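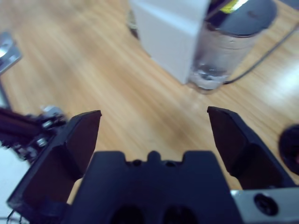 A capsule coffee machine takes up less counter than a toaster oven and asks for less attention than a kettle. The layout around it still decides how well it works in daily use. Most complaints about these machines concern spills, weak first cups and capsules that end up in a drawer in another room. All three are matters of placement and routine, and they can be fixed without buying a different machine.

Orathai Petchrat plans beverage stations for Vokska, a firm that fits out small offices and guest apartments. Her standard layout uses four items: the machine, a glass or cup, a tray and a capsule stand. They go on one surface, in a fixed order, with nothing stored behind the water tank.

The tank sets the position of everything else. On a machine where the tank is mounted opposite the spout, the user needs access to both ends. Petchrat places the machine across the table so that the tank can be lifted straight up and the cup side stays open. Under a wall cabinet, the clearance has to cover the full height of the tank plus the hand that lifts it.

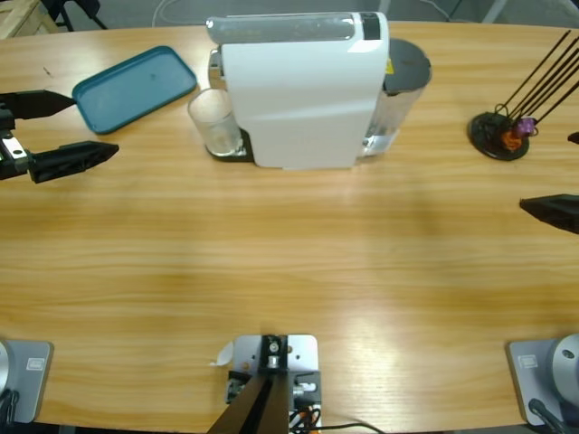 The capsule stand goes on the tank side of the machine, the tray on the cup side.

Capsule stands come in two common types. Drawer models hold more and keep dust off, but they raise the machine and make a tall glass harder to place. Open rod stands have a small base and leave the colors visible, which helps when the kitchen keeps more than one blend. Their weak point is balance. A stand loaded on one side will lean, so the lower positions should be filled first.

The tray is a landing area. Used capsules, a spoon and a wet glass all need somewhere to go in the minute after brewing. A raised rim holds a small spill, and rounded corners wipe clean faster than square ones. Petchrat specifies plastic for this item, in a color that contrasts with the table, and replaces it when the surface scratches.

Wood is the usual trouble spot. An oiled top marks under a wet base within an hour or so, while a lacquered top tolerates more.

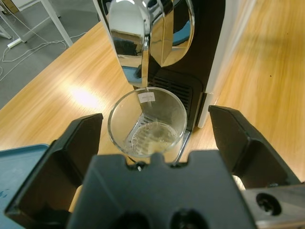

The glass itself deserves a check before first use. Thin glass can crack under hot coffee, and only glassware rated for hot drinks should go under the spout. Straight sides are easier to center than flared ones. A shorter distance between spout and liquid means less splash, so an adjustable drip tray should be set to the highest position the glass allows.

Rinsing comes next. One cycle of plain water with no capsule loaded warms the outlet and clears old residue. The rinse water is poured away before the capsule goes in. At the Grustar apartments, where Vokska fitted 23 kitchens in October, the instruction card gives this as step 2, directly after filling the tank.

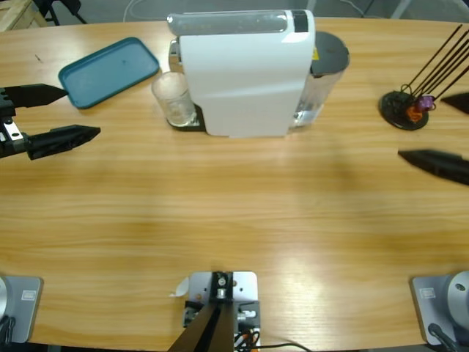

How often should the water in the tank be changed?

Once a day, even if the tank is still nearly full. Empty it, rinse it and refill it with fresh cold water. If the machine will stand unused over a weekend, leave the tank empty with the lid off.

Descaling follows the schedule in the machine's manual, and hard water shortens the interval. The drip tray should be emptied every evening and washed with dish soap each Saturday, along with the capsule stand's base.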